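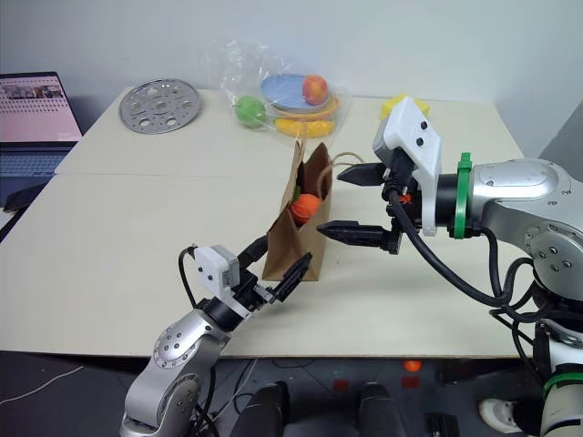

1/
Spent the morning sorting play food into paper bags. Posting my notes here so I have them in one place before the next batch.

2/
Background: I run a small lending shelf for toy kitchen sets. People borrow a set, keep it a month, bring it back. There are 40 sets out or waiting to go out right now. Counting every last grape, that comes to 581 pieces on the list.

3/
Sets used to go out in plastic tubs. The tubs were fine but they took up the whole shelf in the Wernlow room, and half the lids split. I switched to brown paper bags with handles in June.

4/
A paper bag stands up by itself once you open it all the way and press the bottom flat with your hand. Do that first. If you start dropping things into a half-open bag it leans, then it tips, and you are picking up fruit.

5/
Order I pack in now:
– plates flat against one side
– round fruit on the bottom
– small stuff like peas and garlic in the gaps
– soft toys last

I had it the other way for a while, with the soft things at the bottom as padding. Plastic fruit doesn't need padding.

6/
On soft toys. Every set gets one. The fried egg with the smiling face is the one people ask for by a mile. I have had requests to hold it. I don't hold single pieces, it goes out with whatever set it's in.
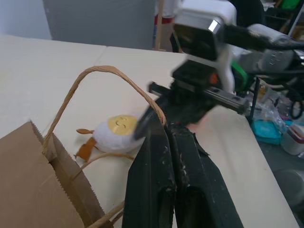 7/
A reply asked whether the twisted handles really hold, because theirs tore off on the walk home and the corn ended up in the street.

Fair question. They hold if the load is light and you carry by both handles. One handle pulls the bag crooked and the glued patch starts to peel. For the heavier sets with metal pans I tell people to put a hand under it.

8/
Brand notes, since people ask. I've bought from Jirnik and from Oner. The Jirnik bags are stiffer and cost a little more. The Oner ones crease if you look at them. Both are fine for one trip out and one trip back. After that I use them for paper recycling.

9/
I bought a case of 334 bags, which is an odd number to sell anything in, but that's what was on the invoice. I have not checked it.

10/
A sagging front is the most common problem. It happens when you reach in and lean your wrist on the rim. Once the paper has a fold in it, it wants to go back there every time. You can put a crease in the opposite panel to even it up, or fold the whole top down an inch to make a cuff. The cuff works better. Shorter bag, though.
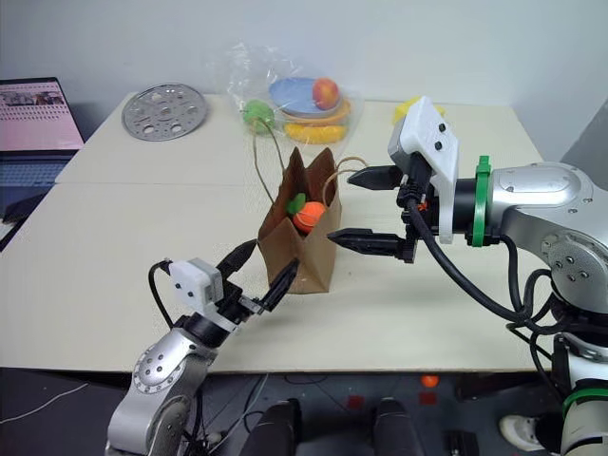

11/
What stays in clear plastic until it gets assigned: mixed dishes and loose fruit that came back from a set I haven't checked yet. Clear is the point. I can see a blue plate and an apple from across the table and know which set it probably belongs to without opening anything.

12/
I wash returns before they go anywhere else. Warm water, dish soap, 20 minutes on a towel. Plush gets spot cleaned with a cloth. I don't machine wash it anymore – the felt parts come back curled.

13/
Real kitchen things do go in some of the sets. Kids like metal. A steamer insert is good for this because it has no sharp handle and makes a decent noise. Get one in a single piece. The folding kind pinches fingers.

14/
Metal never goes in the same bag as the plush if I can help it. Loops of thread catch on the holes. If a set has both, the metal piece gets its own small bag.

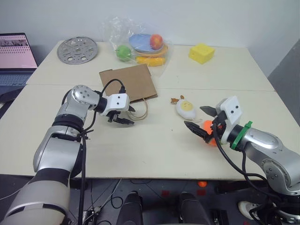

The small bags are the flat kind you get for bread, no handles, and they tuck down the side next to the plates.

15/
Each bag gets a card with the contents written in marker. No prices, just names. "Orange, 1. Plate, 2." People are good about it. Most missing pieces turn up under a car seat in the following week.

16/
The drop box at Lei is open again, mornings until 11. Please don't leave bags on the step next to it if rain is coming. Paper and rain, you know.

17/
Still short: yellow plates, anything that looks like bread, and one lid for the small blue pot. If you have a lid that nearly fits I'll take that too.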